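Hukari Dark Oil, 2 litre tin

216 shares | 50 comments

We love this oil! It goes on with an old rag, smells faintly of oranges, and brings out the grain in tired wood like nothing else we stock. Peadar Coughlan did his whole hallway with one tin and had some left over for a stool.
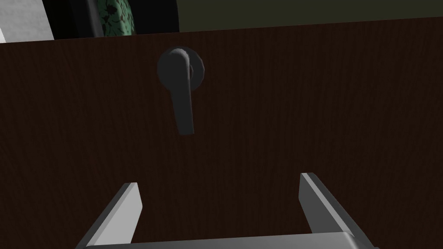 Leave it 60 minutes between coats, longer in January if the room is chilly. Two coats suit most doors. The Pollico wax goes over it beautifully too, if you fancy a softer sheen.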